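4. House rules for a shared tabletop arm

I wrote this section after our second bench went in, when people started asking me the same things over and over. The Ferkell guide that came with the arm covers wiring and software. It says very little about how to behave around the thing once it's running, so that's what you'll get from me here. Read it once before your first shift and keep a copy near the bench.

4.1 Before you switch on

1. Walk up to the table and look at it from both sides. I mean really look — crouch if you have to. Cables, sleeves of a jacket on a chair, a coffee cup, all of it moves out of the reach zone.

2. Find the stop button and put your hand on it. Don't press it, just make sure you can get to it without leaning over the table.

3. Check the clamps at the table edge by hand. If one turns, snug it up and write that in the log.

4. Load the Hameo profile for your bench. There are 6 profiles on the drive and two of them have names that are nearly the same, so read to the end of the line before you click.

5. Jog the arm to its start position at low speed and watch the whole move.

CAUTION: Tie back long hair and take off lanyards. I've caught myself wearing a badge at the bench more than once, and it's a bad habit.

4.2 Laying out the table

We use toys and small household things, and the mix changes from task to task. Please put out what's on your task sheet and nothing extra. If you like a bit of clutter for practice runs (I do!), fine, but note it in the log so the next person knows what they're looking at.

Small soft things go where the fingers can come straight down on them. Bigger things like bins go down first, so you aren't reaching over a crowded table later. Leave room beside anything with a door or a lid, and note whether it was open or closed when you started.

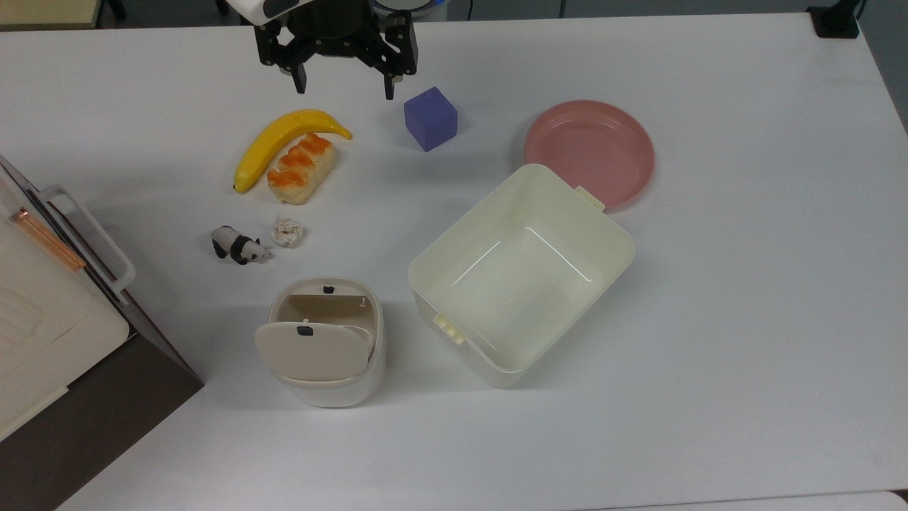 Figure 4-1. Gripper over the table, with a fingertip close to the purple cube.

With the fingers that low, your hands stay off the table. That's the rule I care about most, and I'd rather you broke every other one in this section. If the banana has rolled, or a plate is in the wrong spot, stop the arm first, then reach in. Pausing the program doesn't count as stopping. A paused arm can still be told to move by somebody at the other keyboard.

NOTE: Don't nudge an object with a pen or a ruler while the arm is live. A pen still has your hand on the end of it.

4.3 While it's running

1. One person drives, and that person says so out loud. "I've got it" is plenty.

2. Keep the speed at the shared setting. If your task needs more, ask first and put it back when you're done.

3. If the fingers press on something and the arm starts to strain, hit stop. Please don't wait to see if it sorts itself out. Bent fingertips mean an order to Coppens, and they take their time.

4. Going for lunch? Stop the arm, raise it clear before you do, and leave the card on the keyboard.

4.4 Clearing up

1. Raise the arm to its park position, stop it, then power down at the wall switch.

2. Return the objects to the Brotano crates. Throw away anything cracked or shedding bits, and tell me so I can replace it.

3. Wipe the table with a damp cloth. No spray near the gripper, please.

4. Fill in the log: your initials, the profile you loaded, any stops, anything that felt off. A stop is never a black mark against you, so write them all down.

If the arm faults during parking and shows code 77, leave the power on and go to section 6. The restart steps are there, along with the form for reporting it.

Last revised 2023-02-05. The clamp check moves to a torque wrench in July, and I'll update 4.1 then.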